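Home | Modules | Handouts | Lab Hours | Contact

Handout 8: Reading a Product Offer (Service Robots)

This site uses cookies to remember your login. Accept | Settings

Our specimen is the Trislow, a two-armed robot offered by Bostgate as a "complete surface care solution." In everyday words, it wipes tables. The brochure takes 34 pages to say so, and you should read all of them before class, including the page on synergy.

The offer comes in three tiers. Basic gets you the machine and a manual. Standard adds the Prendeck software, which is where the wiping lives, so Basic is best thought of as sculpture. Premium adds a support line and a visit from an engineer in April.

Things to look for as you read:

- What counts as a spill? The brochure says "common liquids" and moves on. Coffee and syrup are both common. They don't wipe alike.
- What counts as clean? Bostgate promises a "restored surface." Write down how you would test that with a paper towel and a flashlight.
- Who rinses the cloth? Search for the word "laundry." Let me know if you have better luck than I did.
- Soft things are hard to grip. A cloth folds, bunches and sags differently at every pick, and a spec sheet that lists payload in pounds tells you very little about terry.
- What is the second arm for? Bostgate lists it under "benefits" without naming one.

For the write-up, compare the Trislow with the Jaunzems rental plan (packet 3), which charges by the hour and is at least frank about it. One page. Recommend something, even if it's a sponge.
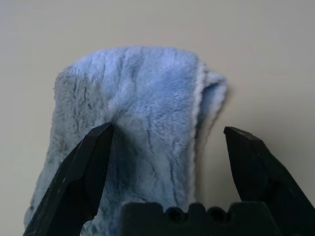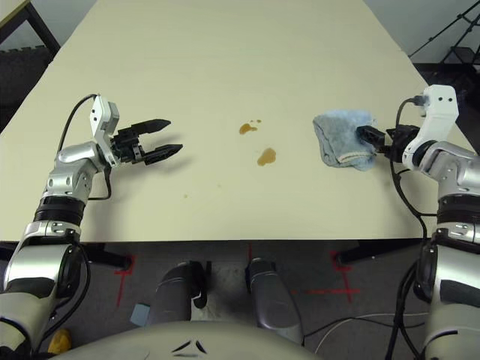
Blue cloth at the gripper, close up; then the tabletop with two brown spills.

Prendeck, October 24, 2026

Last updated: same day, after a typo in the second bullet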